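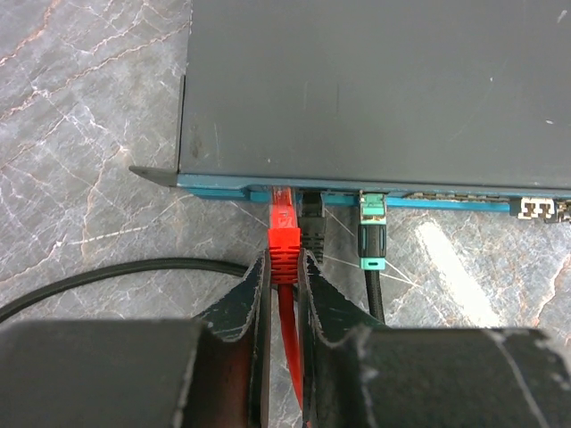 Courses > Robot Learning > Unit 5 > Collecting demonstrations

Reading time: 2 min

Handout: cable tasks, wrist view
Derek Bainbridge

An episode is one attempt at one instruction, e.g. "unplug the red cable." Log joint positions, finger opening and wrist video on a single clock. Start recording before the arm moves.

The Brandau set has 900 episodes. After review, 725 were kept for training. Failed grasps go in a separate folder — do not delete them.

Vary between episodes:
- angle of the switch on the table
- which port is the target
- color of the neighboring plugs
- path of the loose cables

Grip the boot from both sides. A grip on the cable alone is labeled "off target," even if the plug comes out.

Exercise: review episode 261 and mark the frame of first contact.

Comments (2)

Norbert Kolář: Does first contact mean one finger or both?

Derek Bainbridge: One. Both is a separate label, "closed."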